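Domenica Aigner has repaired tables in Pridarstead for 40 years, and for most of them she worked alone. Her workshop, Momwood, takes in kitchen and dining tables that have been marked, scorched or left in a damp garage.

"People bring me the top and forget the screws," she says. "I ask them to put the screws in an envelope and tape it underneath."

She learned the trade from an uncle in Pisham, who finished everything with wax. She prefers oil.

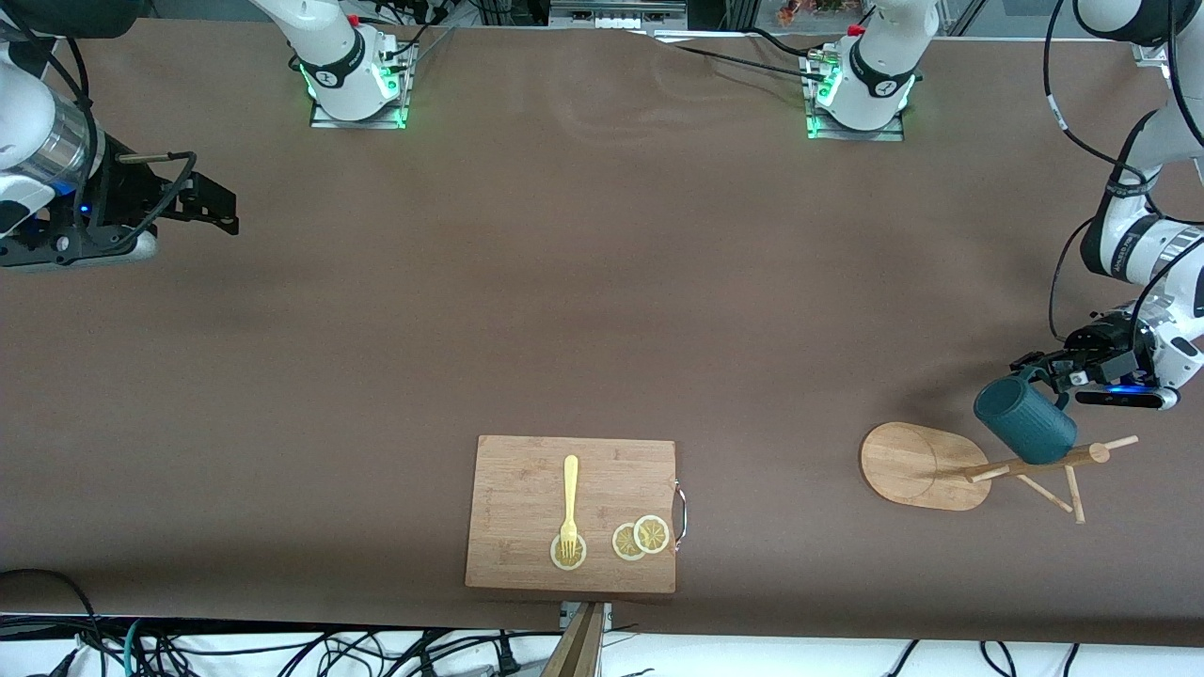 How often should an oiled table be done again?

Twice a year for the first 2 years, she says, then once every September, before the heating goes on. Put on a thin coat, wait 5 minutes and wipe off what is left.

Her own first attempt went badly. She left the oil on overnight and it turned sticky, and the customer, a Mr Gerlach, had it back with a discount.

She sands by hand and stops at 400 grit on the edges.

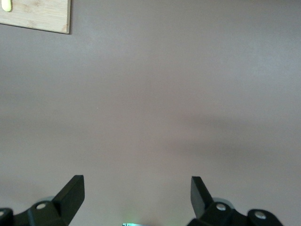

"The middle gets all the attention," she says. "It's the ends that dry out, so I do those first and go back to them when I've finished the rest."

Ankica Kolev joined her last spring and now does most of the veneer work. Aigner still answers the phone herself, in the mornings only.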